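修皮子的人不爱说话，这话是别人告诉我的。错了。她从我进门说到我走，中间只停下来喝过水、接过电话。

店在Plekham老街后面，门脸窄，招牌掉了一个字也没补。我迟到了，她没抬头，说自己搬凳子坐。

下面是那天下午的谈话，删了不少，顺序也动过。她不肯登名字，说登了电话会更多。那就叫师傅。
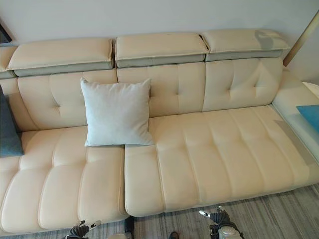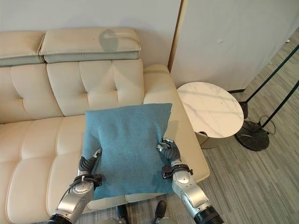 **文｜Trefor Lougher**
特约撰稿，写手艺和小生意　2019年10月

先问怎么入行的。这个问题很笨，但总得有个开头。

“没考上。”她说。手里没停，在刮一张椅面背后的旧胶，一股酸味。“家里说去学裁缝，我去了，裁缝铺隔壁是修皮箱的。裁缝师傅骂人，修皮箱的不骂人。我就过去了。”

就这么简单？

“就这么简单。你们写文章的老想要个故事。”

皮箱修了几年，后来没人修皮箱了，轮子坏了就扔。转去修皮包，修车座，最后是沙发和椅子。她说沙发其实最晚，一开始看不起，觉得粗活。一张大皮子绷上去，谁不会。后来接了第一单，一个三人座，拆开来，傻了。里面的东西她一样都不认识。

“弹簧，绑带，麻布，海绵好几层，软硬还不一样。我以为就是一块大海棉。”她笑。“拆的时候没拍照，那时候哪有手机拍照。装不回去。客人来催，我说快了快了。晚上在地上摊着，一块一块试。”

装回去了吗？

“装回去了。多出来一块板。”

那块板现在还在，垫在她工作台的一条腿下面。我低头看了，确实有块板。是不是那块我没法知道。

说到收费。她翻出一个本子，硬壳的，边角用皮子包过。最近一单写着2687，是一张双人座的全部坐面重做，连填充。再往上一单1149，扶手换皮。她把手指放在数字上，念了一遍，又合上了。

“贵不贵？”她问我。

我说我不懂。

“都说贵。进门先说贵。我说那你去买新的呀，他又不去。他要是想买新的就不会抱着来找我。”

抱着来？

“打比方。有真抱着来的，椅子嘛，从车站一路抱过来。沙发是我上门看，能在家里做的就在家里做，做不了再拉回来。拉一趟很麻烦，我不爱拉。楼梯拐角过不去的时候你就知道了。”

有一次是真过不去。老楼，楼梯窄，当年沙发是盖房子的时候吊进去的，后来加了窗框，出不来了。客人不知道，她也不知道，两个搬运工抬到二楼半，卡住。进不得退不得，邻居下班回来上不去楼，站在下面等。

“后来呢？”

“锯了。”

锯了？

“锯了框架。木头的，锯开，回来再接上，加铁片。接得很结实，你坐上去不知道。客人站在旁边脸都白了。我说你签个字。”

她对海绵的意见很大。这一段我记了很多，大部分登不出来，因为涉及具体哪家哪家。能写的是，她现在只用Plastholm的料，从前用过便宜的，半年就塌，塌了客人骂的是她，不会去骂海绵厂。便宜的她现在一看切面就知道。孔大小不匀，捏下去回来得慢，有的还掉粉。

“你捏。”她递给我一块。

我捏了。

“再捏这个。”

我又捏了。老实说分不太出来。她叹气，把两块都拿回去了。

皮子呢，从Conceição进。她管那家叫“葡萄牙人”，我问老板是葡萄牙人吗，她说不知道，名字像。合作很多年，没见过面，都是电话里说颜色。电话里怎么说颜色？她说有色卡，双方各一本，报号。但是色卡会旧。她那本翻得多，旧得快，对方那本大概放抽屉里，新得很，于是同一个号两边看到的不一样。吵过一次，吵完对方寄来一本新色卡，附了个条子，写的什么她看不懂，贴墙上了。

我去看那个条子。褪得差不多了，剩两个字母。

浅色最难。这是她主动说的，我没问。

“米白，奶白，象牙，客人嘴里都叫白的。你拿一块白的去给他看，他说黄了。再拿一块，他说灰了。白天看一个样，开了灯又一个样。我现在规矩是，色样放客人家里，放两天，早上看一遍晚上看一遍，看完给我打电话。不看的不做。”

有人不耐烦吗？

“有啊，有人说你随便配一个。随便配一个，装好了，他老婆回来了。”她没往下说，意思到了。

深色反而省心。黑的，棕的，修补膏抹上去打磨几遍，摸得出来看不出来。浅的是看得出来摸不出来。这句她说得很快，我回来听录音听了三遍才确认顺序没记反。

牛仔裤掉色是浅色皮子最常见的毛病，蓝的，蹭在坐面前沿。圆珠笔第二。猫第三，但猫的问题是抓，另一类活。她讲起猫来很激动。有客人每年来一次，同一张椅子，同一个位置，每年换一片。她劝过，说你给它弄个别的东西抓。客人说弄了，弄了好几个，它不抓。

“它就认这张。我后来在那个地方的皮子下面垫了硬一点的，想着它抓不动就算了。没用。第二年又来了。猫还挺胖的，他给我看照片。”

头枕，扶手，这两个地方看人。她的说法。头发上的油，手上的汗，都往那儿去。一家人谁坐哪个位置，她拆下来一看就有数，有的位置磨得发亮，有的跟新的一样，没人坐。她从来不问。有时候客人自己说，这边是他爸坐的，去年走了。那这块还换不换？有人换，有人不换。

不换的，她就把别处都做新，独独那一块留着，只清洁，上一层保护。新旧挨在一起，其实不好看。“不好看，但是他要的。他付钱，我做。”

说到这里电话响了。她接起来讲了很久，大概是约时间，对方想约早上，她说早上不行，对方又说了什么，她说那更不行。挂了。问我讲到哪了。

我说讲到头枕。

“哦对。头枕别拿手去掰。”她突然严肃。“能调的那种，里面是铁的关节，一格一格的，你顺着它的劲往上抬，抬到头它自己会松，再放下来。有的人不知道，硬往下压，咔，断了。断了就得拆背后整片。整片拆下来为了换一个巴掌大的铁件，你说冤不冤。”

那个铁件多少钱？

“铁件不值钱。拆和装值钱。”

她修得最多的牌子是Damis，本地老牌，厂早没了，这一带家家都有过一张。她对Damis评价挺复杂。框架好，用料实在，钉子打得密。拉扣那块做得马虎，线用细了，坐几年扣子往外蹦。她拆Damis拆到闭着眼睛都知道哪儿有钉。

“他们有个工人是左撇子，”她说，“钉子歪的方向不一样。我拆了很多年，有一批就是往那边歪。我都想认识他了。”

找过吗？

“去哪找。厂都没了。说不定也不在了。也可能就住对面，谁知道。”

拉扣，她多讲了几句，我照录，给有兴趣的人看。一个扣一根线，线从正面穿到背后，拉紧，打结，固定在背板上。深浅全靠拉线的手。拉深了皮子起死褶，时间一长褶子那里裂。拉浅了没有形，一坐就平。一排扣子要一样深，从侧面看过去一条线。她拉的时候不让人跟她说话。量不量？不量。用手背蹭过去，蹭一遍就知道哪个高。

那怎么教徒弟呢。

“所以没教出来嘛。”

徒弟是有过的。来过几个，待得最长的那个现在做汽车内饰，挣得比她多，过年会来。她提到他的时候嘴上嫌，说他缝得太快，机器开那么快干什么，又不是赶火车。但是他用过的那把锥子还插在工作台的缝里，柄上缠着绿胶布，她不让我碰。

我问她会不会关门。这个问题我本来打算最后问，时间不够了，提前了。

她没答，站起来去翻一卷皮子。翻了一会儿说，房东九月刚来过，房租谈到2391，她说行，签了。签了就是还做呗。

“你看我这些料，”她指墙边，“用不完的。做到用完再说。”

料是真多。卷起来的，叠着的，边角料装在米袋里。她说光是边角，各种颜色，超过400块，都编了号，号写在背面。为什么留？补洞用。你永远不知道下一个来补洞的是什么颜色。有一年来了个人，补一块芥末黄，补洞只要指甲盖那么大，市面上根本没有，整张进又不划算。她翻了一晚上米袋，翻到了。

“那块是我还在修皮箱的时候剩下的。你说是不是该留。”

收了多少钱？

“忘了。没收多少，指甲盖那么大你好意思收多少。”

后来又聊到工具。剪刀她有一把专门剪皮，别的什么都不许剪，纸也不行，胶带更不行。有次房东家小孩拿去剪吸管，她追出去半条街。锤子是磁头的，钉子吸在头上，敲一下就进去。从前的老师傅把钉子含在嘴里，用舌头推出来吸到锤子上，一个接一个，快得看不清。她也含过，含了一年，后来牙医说你牙上怎么这么多豁口。

现在用气钉枪了？

“用。也不全用。拐角还是手敲，枪打进去太深，皮子会被钉帽咬破。你要它浮着一点点，压住，不咬进去。”她比了个手势，两个指头捏着，中间留一条缝。

客人看得出来吗？

“看不出来，钉子在底下。翻过来才看得见，谁会把沙发翻过来。”

我说下一个修的人会。

她想了一下，说嗯，那倒是，拆到别人的活，歪七扭八的，她会骂。她不想被骂。

问保养。编辑交代一定要问这个，读者爱看。她很不耐烦，讲得飞快，我抄下来如下，不保证全：

- 干布擦灰，微湿的布擦脏，别用厨房那种喷的
- 护理油一年一两次，薄，多了发粘招灰
- 别放暖气边上，离窗也远一点，晒久了一边黄一边白
- 靠垫拉链朝下放，拉链头会划
- 圆珠笔划了别自己拿酒精去擦，擦完一个大圈，比那条线难看多了，直接打电话

最后一条她让我加粗。我没加，排版不归我管。

然后她反过来问我家里什么沙发。布的，我说，二手的，前房客留下的。她问坐面塌不塌。我说塌，中间有个坑，睡午觉正好。她看了我一会儿，那个眼神我形容不好。

“拉链拆开看看，”她说，“要是里面那层白的棉套还好，光换芯就行，不贵。你量个长宽厚给我。厚要量边上，别量坑里。”

我说好。到现在还没量。

临走下雨了，她给了我一把伞，伞柄断过，用皮条缠着，缝线很密，握着比原来舒服大概。她说不用还，店里好几把，都是客人落下的，落下来的伞没有一把是好的，她闲着就给缠上。我问不是说客人电话多，没有闲着的时候吗？

她已经低头去刮那张椅面了，说把门带上，风大，胶干得快。

（录音整理时有两处听不清，已删。店址应受访者要求不登，想找的人去Plekham老街后面自己问，菜摊的人都认得她。）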